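Open Day FAQ: Robots at the Dakel Workshop

The doors open again this November, and the questions are already coming in. I've answered the ones we hear most. If yours isn't here, ask on the day - we love being asked!

When is it?
Saturday, from 10am until 4pm. Demonstrations start on the hour and last 29 minutes, which leaves time for a chat before the next group comes in.

Do I need to book?
Yes please. There are 400 free places across the day, and you pick your slot when you book.

What will I see the robot do?
The one everybody asks for is the ball and basket demonstration. It sounds simple, and then you watch a gripper close on something small and round and find yourself holding your breath.
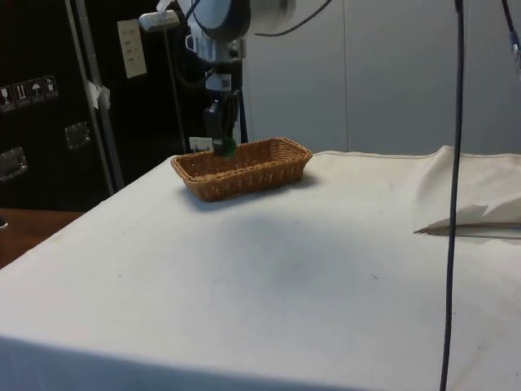
Gripper fingers in the basket, holding the green object.

Who runs the demonstrations?
Mhairi MacRitchie leads them, with help from the Kivberg team. Mhairi has been teaching people about robot arms for years and still gets excited when a grip goes well. She'll explain how the fingers close on a curved surface, and why a ball is a harder thing to hold than a box.

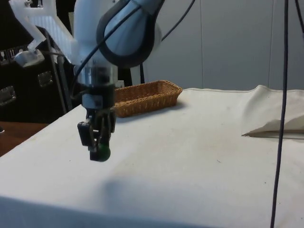
She'll also take questions while the arm is moving, so don't feel you have to save them up. Last year someone asked what happens if the ball is dropped (it gets picked up and we start again) and the talk that followed was the best of the day.

Is it suitable for children?
Very much so. Under-eights need an adult with them, and everyone stays behind the line on the floor while the arm is running.

Can I take photos?
Of course, but no flash please - it can upset the cameras.

How close can I get?
The front row is 2 metres from the table, near enough to follow the fingers closely.
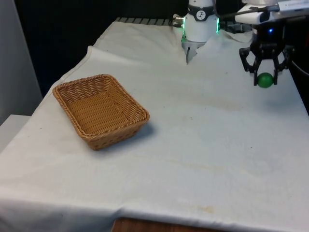
How do I get there?
Take the number 3 bus to Rüegg Yard and use the side entrance, next to the Cledura café. The workshop is on the ground floor, with step-free access all the way.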